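Ticket 3411 – Slow cooker not reaching temperature on High
Product: Curero slow cooker
Opened by: Tullio Grasso
Status: Closed

Customer wrote:
I made a beef and barley stew on High, lid on the whole time. After five hours the carrots were still hard and the broth wasn't bubbling at the edges. I used the Martinelli barley stew recipe and didn't change anything. It worked fine in October.

Reply 1:
Please fill the pot halfway with water, set it to High with the lid on, and check it with a probe thermometer after four hours. Let us know the reading and whether the cooker shares a power strip with anything else.

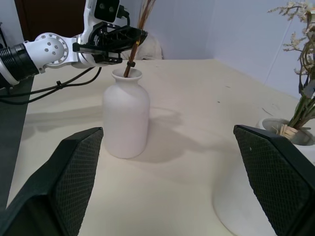
Customer wrote:
Water test read 200 F after four hours, plugged straight into the wall. For the stew it was on a strip with the kettle. I also had the pot filled to the rim and the beef went in frozen.

Reply 2:
200 F is within range for this model, so the heater is working. Frozen meat and a full pot both slow things down a lot. Please thaw the beef in the fridge first, fill no more than two-thirds, and keep using the wall outlet – no strip. Please throw out the undercooked batch.

Jan 3, 2024, customer wrote:
Made it again with thawed beef and a smaller batch. Carrots soft at five hours. You can close this.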